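I've been reading decluttering and "home organization" advice all winter and I have some complaints. Thread.

4 replies · 11 shares

First one. The claim that a matching set of containers saves you time. Saves it from what? I have never once been late for anything because my rubber bands were in the wrong kind of box.

6 shares

The Hovside newsletter says the average kitchen can be "reset" in 16 minutes. Whose kitchen? Who timed it? I wrote and asked. They sent me a coupon for drawer dividers. 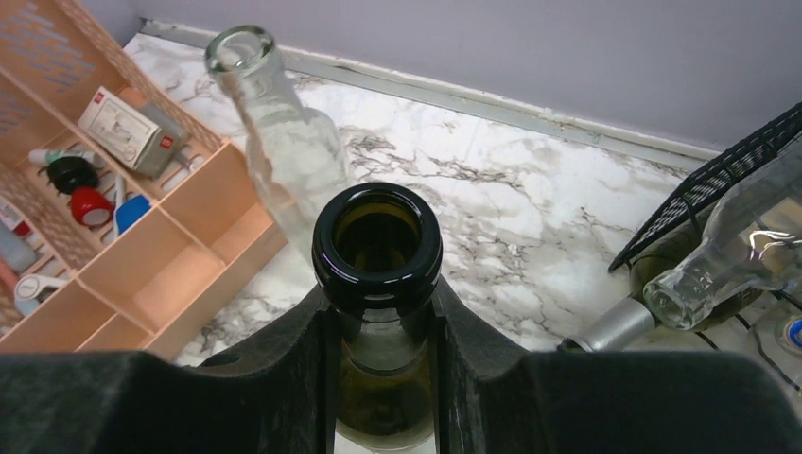 Second complaint: the before and after. The before is always shot at night with one bad bulb. The after has sun coming through the window and a bowl of lemons. I would look organized too if you opened the blinds and handed me lemons.

16 shares · 6 comments

And there is never an "after after." Show me the same shelf in April. If the system works, that should be an easy post to make. I went back through 56 of these makeovers on the Ringate site looking for a follow-up and found none.

People tell me that's unfair, the sites are there to inspire. Fine. Then call it inspiration and drop the word "proven." Proven by who? The company selling the bins?

11 comments

Third. The one in, one out rule. Sounds sensible until you try it with anything you need. I bought a winter coat, so now I throw out a coat? I had one coat. The rule seems to be written for people with forty coats, and those people aren't following it.

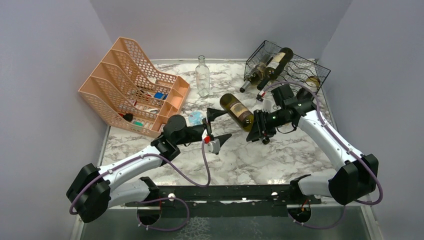 What really gets me is the language. Stuff doesn't sit on a shelf anymore, it "lives" there. You don't have a junk drawer, you have a "landing zone." Chettiar has a whole guide to landing zones. It's a guide to junk drawers with a $30 tray in it.

6 shares

I did try, for the record. Followed the Jetholm plan start to finish. Labeled everything. Sorted by "how often do I touch this," which is a strange question to ask yourself about a stapler.

Result: I couldn't find the tape. It was under "seasonal." I'm the one who put it there and I still can't tell you why.

16 comments

Someone asked what I'd put in a guide of my own. Not much. Keep the scissors near the thing you cut. Throw out dead pens when they die — not on a special weekend. Wipe the counter. 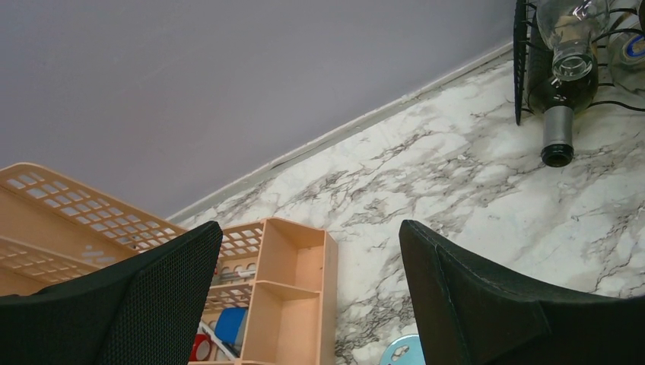 White marble pattern, gray-brown veins, plain wall behind.

Yes, I know a bare counter is nicer to look at. I'm not arguing for mess. I'm arguing that I shouldn't have to pay a subscription to be told a bare counter is nicer to look at.

11 shares

Also suspicious of the numbers on how much calmer everybody feels. You ask people right after they spent a whole weekend and a pile of money on something and they say it was worth it. Of course they do. Ask them when the credit card bill comes.

One reader says her place has stayed neat for 6 years on one of these plans. I believe her. I also think she was neat before — she says so herself in the next line.

6 comments 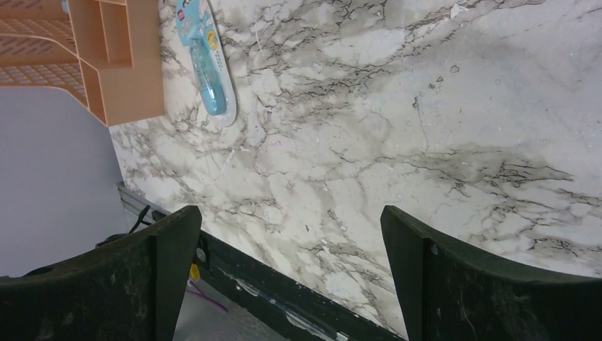 Glossy, pale, and veined in gray and charcoal.

Last one and then I'm going to bed. If a plan fails, the books say you didn't commit to it. If it works, the plan did it. I'd like to sell something on those terms.

Will read replies tomorrow. Please don't send me links to bins.

56 shares · 16 comments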